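Handgreifer fürs Datensammeln: was plant ihr für Verschleißteile ein?

foredier_tom
Moin zusammen, ich sitze gerade am Budget für unsere kleine Werkstatt und komme bei einem Posten nicht weiter.
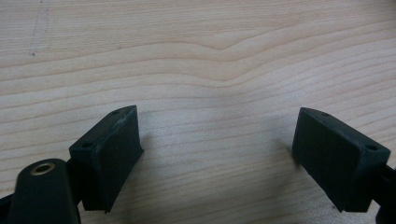 Wir wollen zwei weitere Handgreifer anschaffen, mit denen wir Griffe vormachen und aufzeichnen. Den Greifer an sich bekomme ich durch, das Angebot von Koseck liegt bei 538 Euro pro Stück ohne Kamera. Aber was rechnet ihr an Ersatz dazu? Also Fingerpads, Buchsen, Schrauben, der ganze Kleinkram. Mein Chef hätte gern eine Zahl fürs ganze Jahr und ich will im Juli nicht wieder betteln gehen!

Audrey-Anne Zacharias
Pads, Pads und nochmal Pads. Ich hatte im ersten Jahr viel zu wenig davon auf der Liste. Inzwischen bestelle ich pro Greifer 8 Paar gleich mit, und zwar alle aus derselben Charge (die Härte schwankt sonst, zumindest bei meinem Lieferanten). Wenn an der Kante zum Griff hin helle Stellen kommen, schaue ich genauer hin und tausche lieber früh.

nullpunkt82
8 Paar?? Was macht ihr damit, Beton greifen? Ich fahre seit letztem Sommer mit dem zweiten Satz und sehe keinen Grund zu wechseln. Bisschen abgerieben ist doch normal. Das Geld würde ich in einen kompletten Ersatzgreifer stecken, wenn einer ausfällt, steht sonst der ganze Tag.

Audrey-Anne Zacharias
@nullpunkt82 kommt halt drauf an, was man greift. Bei uns sind es viele Metallteile mit Grat, da ist so ein Pad schnell durch. Bei Stoff und Pappe gebe ich dir recht. Ersatzgreifer finde ich trotzdem Luxus bei zwei Stück.

foredier_tom
Bei uns ist es gemischt, Holzklötze, Dosen, ab und zu Werkzeug. Dann vielleicht die Mitte? Ein Satz Pads von Amoah kostet mich 19 Euro, das tut nicht weh. Wie sieht es mit den Buchsen an den Gelenken aus, tauscht die überhaupt jemand?

lagerschaden
Buchsen: bei mir noch nie. Spiel in der Fingerführung kam immer von den Schrauben. Kauf lieber eine Tube mittelfeste Schraubensicherung, dann hast du Ruhe.

Was mir in deiner Rechnung fehlt: der Tisch. Wir haben auf einer Platte mit kräftiger Maserung angefangen und uns später doch noch eine einfarbige Auflage geholt, damit wir beide Untergründe in den Aufnahmen haben. Das war nachher ein eigener Antrag, mit allem Papierkram.

nullpunkt82
Auflage kannste dir sparen, nimm Tonkarton vom Bastelladen.

lagerschaden
Der wellt sich nach einer Woche. Haben wir probiert.

foredier_tom
Ok, ich schreibe jetzt vier Paar Pads je Greifer rein, Schraubensicherung und eine Auflage. Den Ersatzgreifer setze ich als Option drunter, mal sehen, ob er überlebt. Hat jemand Erfahrung mit den Lieferzeiten bei Stelville? Die hätten die Pads auch, aber auf der Seite steht nur „auf Anfrage“.

Audrey-Anne Zacharias
Ruf da an, auf Mails hat bei mir keiner reagiert.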